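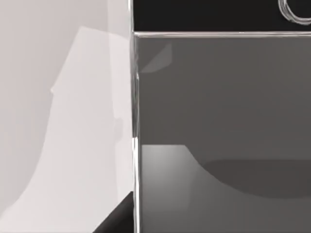

Corner and rim of the clear container, close up, from the simulation.

Transparent container in simulation: what do I have to write down before sharing results?

Posted by surk_bench, August 4, 2024

We are putting together an internal rule sheet for simulated manipulation tests at Surkwood. Most of it is settled. The part that is not settled is transparent objects. The render at the top is from the current test set. The wall reads mainly as a bright line down the corner and a gray band along the rim, and the rest of it is whatever happens to be behind.

The set has 1250 episodes, 423 of them with a clear container. The policy takes RGB and depth. Depth comes straight from the renderer, so the walls are solid in the depth map even where they are close to invisible in color. A reviewer on the Thepsuriya side says this makes the clear container results not reportable. I think they are reportable if the conditions are stated. Is there an accepted practice for this, and what is the minimum that should go in the record?

Tags: simulation, transparent objects, depth, reporting

Harish Dixit

I am not aware of a published standard that covers this case in detail. What follows is the practice we settled on for the Ernimow tests.

Your reviewer is half right. Perfect depth on a transparent wall is a condition that most real depth cameras will not give you. They tend to return the surface behind the wall, or nothing. A success rate measured with perfect depth is a valid number for that condition and should not be used to predict behavior on hardware. Report it under its own heading and do not average it with the opaque objects.

Minimum record, per test set:

Source of depth (renderer, simulated sensor, or none), and whether transparent surfaces write to the depth buffer.
Refraction on or off, index used, wall thickness in the mesh.
Whether the wall is modeled as two surfaces or one. Your corner shows a doubled highlight, so I would expect two, but check the asset file and do not go by the render.
Light positions and the background. With clear objects the background is part of the test condition. Black behind the rim and pale gray beside the wall are two different contrast cases, and both can occur in one view.
Collision geometry. A convex hull on an open container closes the opening, and the visual mesh will not show you that.
Seeds, and the number of episodes left out with the reason.

Then run the same episodes a second time with depth removed or corrupted on the clear surfaces. Give both results side by side. If the two are close, the policy is not leaning on the perfect depth and the reviewer has less to object to. If they are far apart, that difference belongs in the first paragraph of the report.

One more rule we added in December after a bad comparison: any change to a material file gets a new test set version, even when the geometry is untouched.

fadum_ops

Just add noise to the depth. We use 20 variations per object at Fadum and never had a complaint.

Harish Dixit

Replying to fadum_ops: Gaussian noise on a correct surface still tells the policy where the surface is. The failure on glass and clear plastic is missing or wrong depth over a whole region. The two should not be recorded under the same name.

surk_bench

Thanks. Checked the asset: two surfaces, refraction on, collision is a convex hull on the older version of the container. That affects part of the 423, so those go out until they are rerun. The depth-removed pass is queued. I will put the record list in the rule sheet as given, with the collision item first.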